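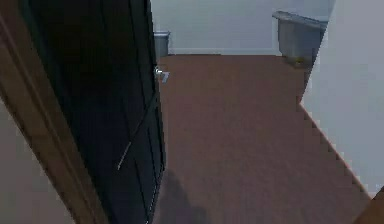
Workshop Tips: Trying Grippers on Household Doors

Doors cause more trouble than cups and boxes when you are comparing grippers at home or in a small shop. The notes below come from a bench comparison of two grippers, the Traltik parallel jaw and the Ridico three-finger, run first in simulation and then on a closet door in the Rosales workshop. Getsemaní Ocampo set up the simulated rooms. Teodoro Solís did the hardware side and most of the sanding.

Start with a lever handle
Levers are easier than knobs for any two-jaw gripper. Close the jaws about the lever near its free end, where you get the most turn for the least force. If the arm has a torque limit, set it low and raise it a little at a time. Knobs can wait until the lever runs are boring.

Pad the jaws
Bare metal slides on a smooth lever and marks it. Cut two strips from a bicycle inner tube, clean them with rubbing alcohol, and fix them on with double-sided carpet tape. Strips 34 mm long fit the Traltik jaws with nothing hanging over. The Ridico fingers come with their own pads. Leave those alone.

Leave slack in the wrist
A door moves in an arc. If the arm pulls in a straight line with a stiff wrist, the jaws will twist off the handle or the controller will fault. Turn on compliance if the controller has it. Ours goes through a Zedidbridge box, and the setting is on the second menu page, under motion. Level 8 was too stiff for the closet door. Level 2 worked for both grippers.

Let go early
Once the latch clears and the door is open a hand's width, release the handle and push with the side of the finger. Teodoro held on through the full swing for the first batch and wore through a set of pads.

Try dark doors as well as light ones
A nearly black door with a small silver lever gives a camera something to find, but the panel lines on the door itself can be so faint that the edge gets lost. Run the same test with a white door before you settle on a camera position. Keep the exposure fixed for both or you can't compare them.

Put a few things in the room
Getsemaní keeps gray bins against the back wall in the simulated room, at the far end of the carpet. They are handy for checking that the depth reading still makes sense once the door is open. On the real floor, move bins out of the swing path before you power up.

Watch for shadows
A soft shadow on brown carpet can be read as an object. Move the light and run it again. If the detection moves with the light, it was the shadow.

Write down every run
We logged 182 simulated runs before touching the closet door. One line each is plenty: gripper, compliance level, opened or not, and where it slipped. Put the slips in their own column so you can sort by them later.

Cleaning up
Carpet tape leaves glue on the jaws. Citrus cleaner and a plastic scraper take it off. Wipe the lever down too, and check the set screw on the handle, as repeated pulling works it loose.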